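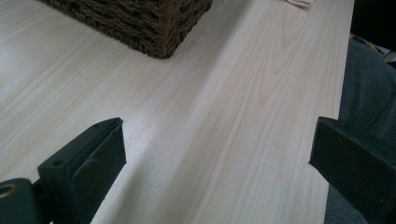

Table Questions, All in One Place

I get a lot of mail about the pale wood table and the brown basket that lives on it, so I finally sat down and wrote my answers out. If yours isn't covered, leave it in the comments and I'll add it when I get a minute!

What kind of wood is it?

I wish I knew! I bought it secondhand from a shop called Radden and the ticket just said "table, light wood." It's a creamy blond color with long fine streaks, and in one spot the grain goes into those pointy arches, one inside the other (cathedral grain, if you want to search for it). I picked it over a darker one purely for the arches.

Is it shiny in person?

No, it's matte and smooth. It catches a bit of light from the window, but you won't see your face in it.

What do you put on it?

Urura hard wax oil, twice a year. I do it in September before the heating comes on and again in spring. Wipe on a thin coat, wait, buff it off with an old T-shirt. My first time I put on way too much and it stayed tacky for days, so go thinner than you think. A 500 ml can has lasted me ages.

Where's the basket from?

It's a Sabbagh one, the thick twisted kind in dark brown, and I paid $50 for it. They do a bigger size for $129 and I've gone back and forth on that one for months. I don't have room for it. I still look at it.

Doesn't a rough basket scratch the top?

Mine hasn't, but I lift it to move it and never drag it. If you have kids who like to shove things across tables, stick a few felt dots underneath. Grit is the bigger problem. Tip the basket out over the sink once in a while and shake it.

How do you clean between all those loops?

Vacuum with the brush attachment, then a dry paintbrush for the crumbs that won't budge. Please don't soak it! I soaked an older basket once and it dried crooked and smelled like a pond.

Do you use a tablecloth?

Only when people come over. The rest of the time I want to see the wood.

What about water rings?

I get them, then I fix them. Very light rub with 1000 grit paper, always along the grain, then a dab of oil on the spot. Try it on the underside first if you've never done it before.

Did you ever try the Vala polish?

I did, for one winter. It smelled lovely (orange peel, kind of) but it left a film I could write my name in, and I went back to the oil.

Last updated Wed 29 November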